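Keeping Cloth Out of the Trash: What Households in Plitalton Do with Worn Towels and Rags
Project report by Gayan Barua

Why I picked this subject

My grandmother never bought a cleaning rag in her life, and I suppose this whole project started in her kitchen. An old bath towel became two hand towels, a hand towel became a floor cloth, and the floor cloth went on working until you could read the newspaper through it. When we were asked to choose something from everyday life and look at it properly, I thought of her right away (and I hope she forgives me for telling everyone about the floor cloth).

How I did it

I handed out a one-page questionnaire at the Jollari laundromat and at the Rathnayake Street market during March, and I got 104 of them back, which was far more than I had dared to hope for. After that I sat down with 5 households for a longer talk, usually over tea and usually for longer than any of us had planned. I also kept a diary of our own linen closet, though my sister says it mostly records my opinions about her socks.

What people told me

Of the 104 households, 39 said they regularly cut up worn towels or shirts for cleaning. The rest gave them away, threw them out, or had a bag at the back of a closet that they were going to deal with someday. I have a great deal of sympathy for the bag people, being one myself.

Cotton was the clear favorite for rags, and several people were quite firm that anything stretchy only pushes the water around. Waffle weave came up again and again as good for drying dishes. Color mattered more than I expected: one mother keeps bright cloths for the bathroom and pale ones for the kitchen, so that even her youngest can't mix them up.

The Omik reuse shop takes clean towels with holes in them, and only 2 of the households I visited knew this. I would like to put up a small notice at the laundromat, if the owner will let me.

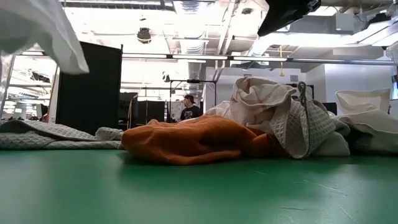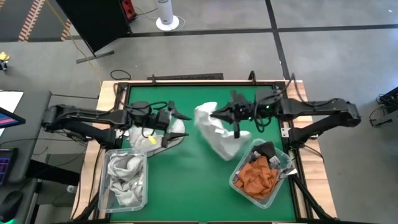 Figures 1 and 2. An orange cloth beside a waffle-textured towel (first picture); a work table with a green mat (second picture).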